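Stikex cell planning moves to simulated rooms: what changes for the floor team

The home-assistance group at Listenstead has moved the first stage of route and pickup testing into rendered rooms. The change took effect in April and applies to every task that ends with an object being lifted off a floor or a table. It affects six people in the test hall and two in scheduling. Maribeth Rivera asked for a plain account of it, so the details are set out below.

Until April, a new task began in the test hall. A technician placed the furniture from a paper plan, put the objects down, started the run, stood by with the stop button, and put everything back for the next run. A full set was 50 runs. With resets, one set filled a shift, and the technician's notes were typed up the following morning. Jericho Policarpio's time sheets for the last quarter show that more of the shift went to resetting furniture than to watching the machine.

Under the new procedure, a task is first run 1000 times in simulation. The runs start in the evening and are complete before the 7 a.m. handover. Each one uses a room file from the Tagle library, which now holds 811 layouts. The technician on the early shift opens the failures, sorts them by cause, and decides which layouts should be built in the hall. The hall set is still 50 runs, but it is done once per task where it used to be repeated after each software change.

The stages are as follows.

1. Room selection

Scheduling picks the layouts. Dining and living areas are used for tidying tasks, and the selection must include chairs with thin legs, which give the distance sensing the most trouble. At least one layout must have objects lying under or beside furniture. Dede Nutsugah keeps the list and accepts requests from anyone on the floor team.

2. Overnight runs and morning review

The reviewer works from the recorded views of each failed run, starting with the view over the robot's own body. The body module, with its square marker, and the arm segments should be visible low in the view. The reviewer then checks the floor for anything the planner has to reach or avoid. In the tidying room used for training, that means the small dark blue object under the white chair, the pink-purple one at the base of the shelving unit, and the light green crumpled one at the far right. Failures are coded as route, reach, grip or other. A run coded "other" needs a written note of at least one full sentence. 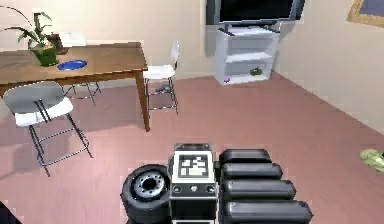
3. Hall confirmation

The selected layouts are built in the hall by two technicians. Objects are placed to the room file, with a tolerance of one floor tile. The stop button is staffed for every run, as before. In the most recent confirmation set, 49 of the 50 runs finished without a stop. The remaining run was stopped by hand when the arm came too close to a chair leg, and the layout has gone back to scheduling.

4. Release

Jennylyn Ambrosio signs the release after reading both reports. A simulated result alone cannot be used for release.

Effects on jobs and shifts

No positions have been removed. The late shift in the hall has ended, and the two people who worked it have moved to the early shift. One of them, Milagros Samonte, has lost the evening supplement and has raised this with Honex, which handles our payroll. The matter is open. Lifting has dropped sharply, and the back-strain reports that came with the old reset work are expected to drop with it, although one quarter of data will be needed before that can be stated.

Screen time has gone up. A reviewer can spend four hours of a shift on recorded runs, and two of the team have asked for that to be capped. A cap of two hours at a stretch applies for now, with hall or bench work in between. Several technicians have also pointed out that sorting failures calls for more judgment than resetting chairs, and that the pay grade still describes the older job. A revised job description is with scheduling for comment.

Training takes two mornings and covers room files, failure codes and the report form. Anyone who has not completed it should sign up with Dede before taking a review shift. Room file requests go to the same desk, by noon for the same evening's run.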